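Workshop notebook, soft goods bench, Skemness
2019-06-22
Touch boxes, second round of packing, box 9

Continued from the page before, where I stopped in the middle of the labels.

The labels are now finished for the first eight boxes and I don't want to write any more of them by hand. The pen goes through the thin paper and makes a mark on the one under it. For the next round we should print them. I have put the text file in the shared folder under the name "touch labels july", and please do not change the order of the lines, the sheet for Tultcombe is made from the same order.

Box 9 is the soft one. I left it until last. The first eight have hard and middle things (wood, cork, brushes, the little metal tins) and with hard things one has a plan and the plan stays. With soft things the plan is good in the morning and after lunch everything has become bigger. The list says plush, knitted, satin, sponge, thin plastic, and one patterned thing for the children who like to look before they put the hand in. This list was agreed in the spring and I have no wish to open it again.

For the outside I took a shoebox with an orange-red exterior and white inside. The old box from the trial was plain gray and the children at the Tultcombe library did not want to open it, they told the librarian that it was a box for papers. The lid is joined at the back, so it cannot be lost. It has an oval hole for the hand in the inner wall. I like the hole. A child can put two fingers through and feel what is near the wall before the lid is opened, and in the trial this was what they did first, without being told.

The weight. Our own limit is 300 grams for the contents, without the box. I weighed everything together on the kitchen scale, in the big bowl, with the bowl set to zero, and I was under by a small amount. I did not write the single weights. I know I should have done it. I will do it when the box comes back out for the final check, and then I will put the numbers in the margin of this page.

Order of packing, first try. I put the satin at the bottom, flat, folded in four, like one folds a shirt. Then the knitted cloth, then the sponge cake toy in the middle, then the plush on top. It closed very well and looked tidy, and it was wrong. When the hand goes in, it meets the plush and stops there. The satin was so flat that my colleague did not find it with closed eyes until I said that there was one more thing. A touch box where a material must be announced is not doing its work.

Second try. Cake toy standing at one end, plush at the other end, cloths rolled between. Better for the hand, but the rolled cloths opened by themselves and pushed the cake up against the lid. It is a sponge-cake slice in layers, pink and cream and yellow, and the edges of the layers are what we want the fingers to find, so it must not be pressed. I took everything out again.

Third try, the one I keep for now. The blue patterned piece goes down first, at the bottom. The lavender knitted cloth comes over it, and the plush in the center on the cloth, so that the cloth works as a kind of nest. The satin is not folded at all. I took it in the fist and let it fall in on the right side, with all its gathers, and the cake toy also stands on the right. The white plastic bag is near the back. It takes some minutes to learn to be untidy with the satin. If I arrange the folds they look arranged and they go flat. If I let it drop, it keeps some height.

I worked at the wooden table, not at the bench, where the glue boards from the puppet repair are still lying. The pink vanity case stands beside, it is for the "open and close" set and still has part of the plastic on the handle. I leave the plastic on until we decide if the case goes to Tultcombe or stays here. The orange was for the smell card, I wanted to compare the peel with the oil. The orange is better than the oil.
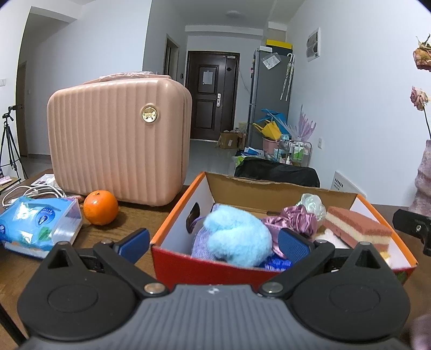 Remark from the other side of the table, which I write down as it was said: the plush should not be in the center at all, it is the friendliest thing in the box and every child will take it out and then not go back for the rest. Put it in a corner and let them work for it. And the bag is too quiet at the back, a bag has to be where the hand arrives, it is the only thing in this box that makes a sound.

I have thought about both points. With the bag I agree. I had put it at the back only so that it would not lie over the other things, but it is true that the sound is half of the material and I had treated it as a filler. For the next packing I will bring it to the front, a little crushed, and see if it still covers the satin.

With the plush I agree only half. In the trial round we had the plush piece in a corner, in another box, and two of the smallest children found first the brush and then they did not want to continue. The notes from that day are in the green folder. For a child who is not sure, something light blue and fluffy in the center is an invitation, and if they hold it in one hand while the other hand looks, I see no loss. We have agreed to pack it one time each way for the visit in July and to let the librarian write what happens. She writes better notes than we do.

Safety points for box 9, to copy to the sheet:

The thin plastic is the only one I worry about. It has to be a small bag, too small for a head, with holes made in it, and sewn with a few stitches to a strip of cotton so that it cannot be carried away. The one used today is only for finding the place and the order. It must be changed before the box leaves the building. I have written this also on a paper on the door.

Plush: pull at the seams, then pull again after washing. Light colors show everything, so it needs its own small bag in the washing machine.

Knitted cloth: check for pulled threads where a small finger can be caught. I have closed one loop near the corner with lavender thread from the Prothero box, which is the nearest color we have. It is a little too gray but the fingers do not know.

Satin: edges. The pink-purple piece came from a remnant and I don't trust remnants. A narrow hem all around, not the zigzag. The zigzag scratches and then the satin has two feelings instead of one.

Sponge toy: no loose pieces, nothing that can be bitten off. Squeeze and look if it comes back. This type gets tired. In the first round one cake was fine for the first groups and after that it stayed with a waist in the middle. Buy two and keep one in the cupboard.

About the register. It shows 81 objects for the whole set and the shelf shows 80. I went through it twice and the difference is the tin with the rice, which was entered under "metal" and again under "sound." I have crossed out the second one in pencil and written "see metal." If somebody prefers it under sound I don't mind, but only in one place, please.

Lining. We spoke of putting felt in the bottom of each box. For box 9 I am against it. The felt is one more soft material that is not on the list, and a child who names it will be told that it is not there. The white inside of the box is smooth and a bit cold to the hand and it gives a rest between one thing and the next. For the hard boxes felt is all right, there it stops the noise.

Closing. The lid at first did not stay down, the folded part wanted to come up again. I bent it back fully two times along the line and after this it was calmer. No elastic band. We tried the Lovus clips on box 4 and they hold, but they need a strong thumb, and I would like a child to be able to open the box without an adult. A cotton tape with a simple knot would be enough. I have cut one length and it was short, so measure around the box with the lid closed and the contents inside, not around the empty box as I did.

Words for the card. The English on the card is mine and somebody should read it. I wrote "fluffy," "knitted," "slippery," "squashy," "crackling." I am not certain of "squashy," in my dictionary it is near to "rotten fruit." I like the word very much and would like to keep it if it is not an insult to the cake. For the satin I had "silky" first, but it is not silk, and then I had "shiny," which is for the eyes. "Slippery" is honest but sounds like a warning for a floor. Suggestions in pencil, next to the word, not over it.

Still open:
change of the plastic bag, with stitches
single weights in the margin
hem on the satin
second cake
tape, longer
decision about the vanity case, and then the plastic off the handle
smell card, peel in a small tin with holes, date on the tin, new peel for each visit

The box stays packed and open overnight on the table. I want to see in the morning how high the satin is. Please do not tidy it.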